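Plonside Office Furniture
Products > Seating and Desking > Villa Range

Villa Task Chair and Villa Desk
Supplied by Gotow. Suitable for shared offices, project rooms and training rooms.

The Villa range consists of a task chair with headrest and a straight work desk. Both items are intended for rooms in which furniture is moved often and used by more than one person in the course of a day.
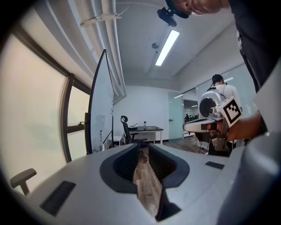

Black office chairs and dark desktops on a wood-look floor.

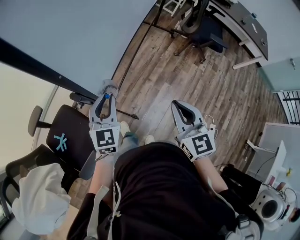
Can the chair be used on a wood floor without a mat?
The chair is delivered with soft casters as standard, and these may be used on sealed wood, laminate and vinyl floors without a mat. Hard casters are available for carpet and must be requested when the order is placed. The two types should not be mixed on one chair.

Villa Task Chair

The chair has a height-adjustable seat, a reclining back with tension control and a separate headrest. The headrest may be removed with the key provided. Customers who expect to push the chair fully under a desk should check the height of the armrests against the underside of the desktop before ordering. Armrests are supplied unfitted and may be left off.

Standard finish: black
Maximum user weight: 262 pounds
Casters: soft (standard) or hard (on request)
Assembly: required, tools included
Order reference: Villa T-13

The seat pad can be replaced separately. The back and the headrest are sold as one part. Requests for replacement parts should state the order reference and the date of purchase.

Villa Desk

The desk is supplied with a fixed frame and a one-piece top. The feet have a small range of adjustment to allow for uneven floors. Cable openings are not cut at the factory unless they are specified in the order, and a desk with cut openings cannot be returned except where it is faulty.

Standard top: black
Standard legs: white
Maximum evenly spread load: 400 pounds
Assembly: two persons required

Desks may be placed side by side with the joining plates sold under the Sakix name. Sakix plates are fixed from below and do not reduce the working surface. They do not fit desks purchased before February 2022, which have a different frame.

Care and Maintenance

Desktops should be wiped with a soft damp cloth and dried. Products containing bleach or solvent will dull the surface and are not covered by the warranty. Chair fabric may be vacuumed with a brush attachment. Casters should be cleared of hair and thread at regular intervals, and the bolts beneath the seat should be checked and tightened after the first month of use.

Delivery and Returns

Orders are delivered to the ground floor of the building. Delivery to upper floors is available where there is an elevator large enough for the desktop carton, and must be arranged in advance. Installation and removal of packaging are charged separately.

Unused items in their original packaging may be returned within 13 days of delivery. The customer is responsible for the cost of return carriage. Damage in transit must be reported in writing within 2 working days, with the carton label retained for inspection.

Warranty

The frame of each desk and the base and gas lift of each chair are covered for five years. Fabric, casters and armrest pads are covered for two years. The warranty applies to the first purchaser and is not transferable.

Inquiries about quantity orders and room layouts should be addressed to Ginevra Valentini, Contract Sales, Plonside.

Page last revised August 12, 2022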